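Living Next to a Big City Dig: Keeping the House Clean (and Yourself Sane)
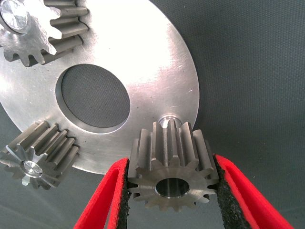 When the city of Zostelberg voted to cap the old freight yard and put a park on it, I was all for it, and I still am! But our kitchen window faces the work, and since September I've learned a good deal about dust. My neighbor Rostam Bakhtiari, two doors down on Ilten Street, has swapped most of these tips with me over the fence.

Start with the windows. Run a damp cloth along the tracks before you vacuum them, or the grit just flies up and settles on your curtains (ask me how I know). Close up the street side by 7 in the morning and air the place out after the trucks have gone home.

Put a stiff mat outside the door and a washable one inside. Shake the outside one every evening, well away from the steps.

Check your furnace filter every 3 weeks while the digging lasts. Ours used to go a whole season, and now it's gray as a mouse long before that.

For the rattling dishes, a bit of felt between the plates works nicely, and I cut 24 rounds out of one old blanket.

Last thing, write down the permit number from the fence sign. Ours is 1365, and having it handy got me through to the right desk at city hall when the water truck stopped coming.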